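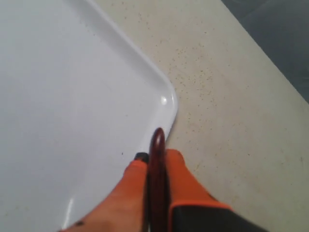 Flu shots are in, and so is the new fridge

I promised an update on the vaccine clinic, so grab a coffee. The Lotville health center got its first delivery of flu shots in September, 200 doses, and they went into the new fridge the same afternoon (the old one had been making that awful humming noise since spring). I got mine on the way home from work and was out the door in 14 minutes, including the wait afterward in the hallway chairs! My arm was a little sore the next morning and that was it.
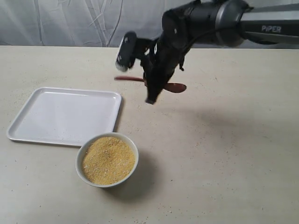 Who can come, and when

Anyone over 12 can walk in between 9 and noon. Younger kids need a booked slot, and please bring their yellow card if you can find it. We lost ours in the move and the front desk printed a new one, no fuss. If you've had a bad reaction to a shot before, say so when you sign in. 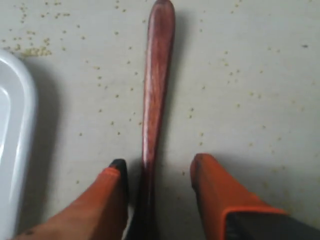 Ayodele Chukwu wrote in to ask whether you can get the flu shot and the whooping cough booster on the same visit, and said the Gamik pharmacy had told her to space them out. I checked with the nurses and they're happy to do both, one in each arm, but they'll split them up if you'd feel better that way.

Last year the center gave 237 flu shots over the whole season, which I thought was pretty good for a place our size.
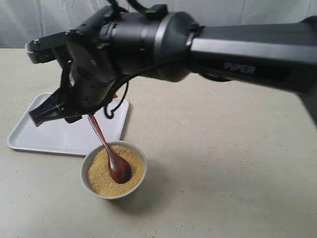 I'd love to see us beat it. A second delivery is due in October, and the Adebisi Road branch will have evening hours from 4 to 7 once it comes in. Parking there is still a pain, so take the bus or use the lot behind the library.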